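To: Draltness Tenants and Users List
From: Building Services Office, Draltness
Subject: Re: Revised rules for the shared loading dock and freight elevator
September 2025

Dear colleagues,

The Building Services Office thanks all those who sent comments on the draft dock rules. The draft was circulated to all suites in January, and the comment period has now closed. The final rules are set out further down in this message. They replace the sheet posted inside the freight elevator, which should no longer be relied upon.
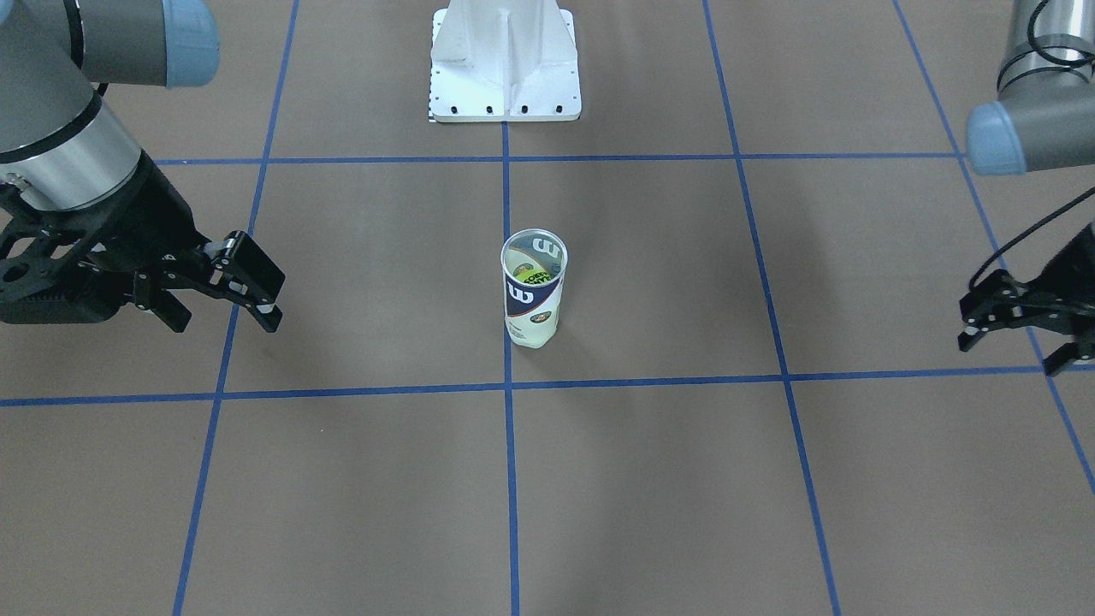
In-ho Moon wrote:
> I support a booking system, but the proposed slots are too short for
> us. A pallet delivery from Clekach takes us well over an hour to bring
> up, and we have no say in when the truck arrives. If the driver is late
> and the next tenant is already waiting, who has to move?
>
> I would also ask that the dock door not be propped open in cold
> weather. The corridor on our side does not warm up again until noon.

Both points have been taken into account. The standard slot is now 90 minutes, and a tenant whose carrier is late keeps the slot for the first 21 minutes. After that time the dock passes to the next booking, and the late carrier must wait in the side lane on Shenoy Street.

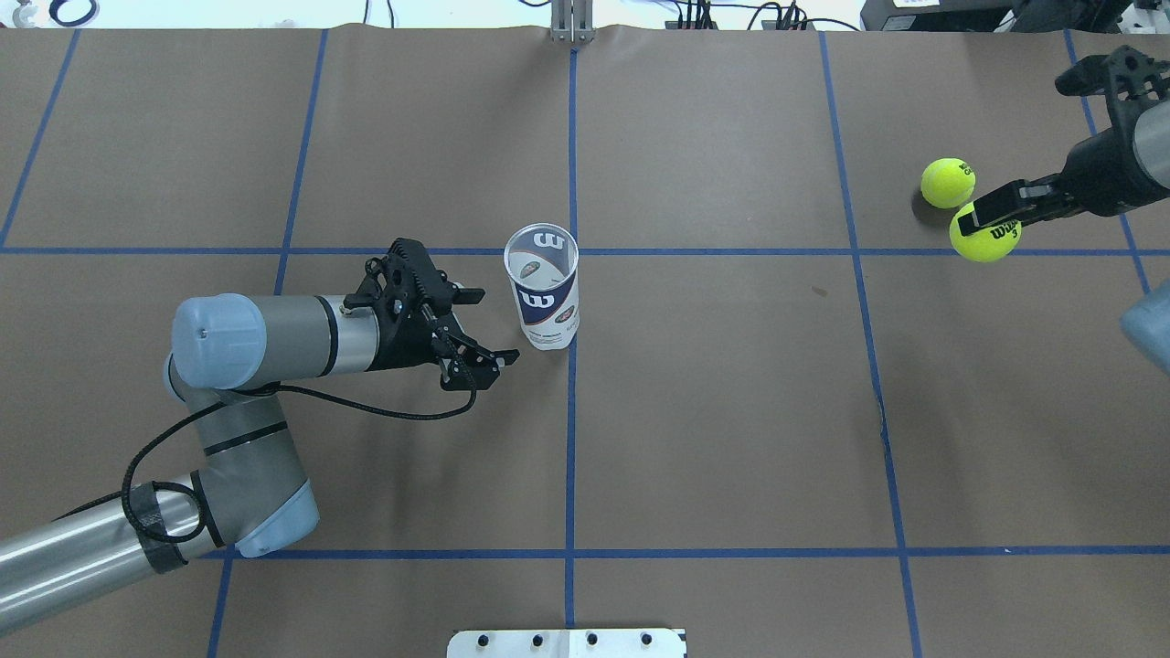 The side lane holds one truck only. Carriers may not wait in the fire lane at any time, and the Office will pass on to the tenant any fine that results. Tenants are asked to give this instruction to their carriers in writing when an order is placed.

The final rules are as follows.

1. Booking. All deliveries that need the dock or the freight elevator must be booked by noon on the working day before. Bookings are made through the front desk, extension 219. Hand-carried parcels need no booking.

2. Freight elevator. The load limit for tenants is 800 pounds, including the cart and any person riding with it. Heavier items may be moved only by arrangement with this Office. Floor pads are kept in the dock closet and must be returned there after use.

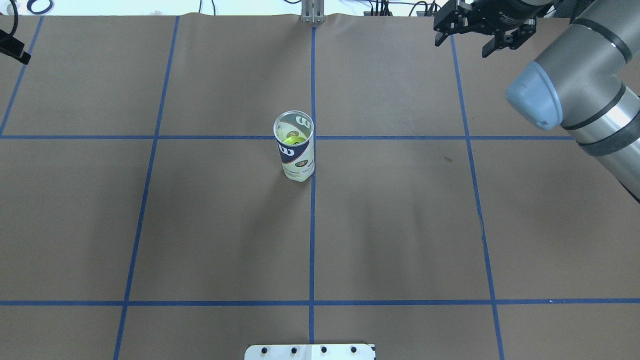

3. Dock door. The door must be closed between loads. It may not be propped open in any season.

4. Packing waste. Flattened cardboard goes in the blue bin. Pallets, foam and strapping must leave with the carrier or be taken up to the tenant's own suite. Items left on the dock overnight will be removed by Trarninine at the tenant's cost.

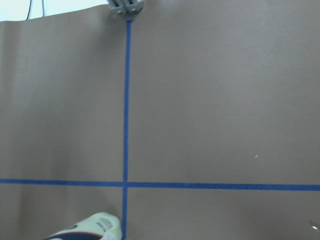

5. Damage. Any damage to the walls, door or elevator must be reported to the front desk on the same day. A report made promptly does not by itself make the tenant liable for the repair.

Bookings already made under the old rules will be honored. Questions about a particular delivery should be sent to this Office directly and not to the full list.

Building Services Office
Draltness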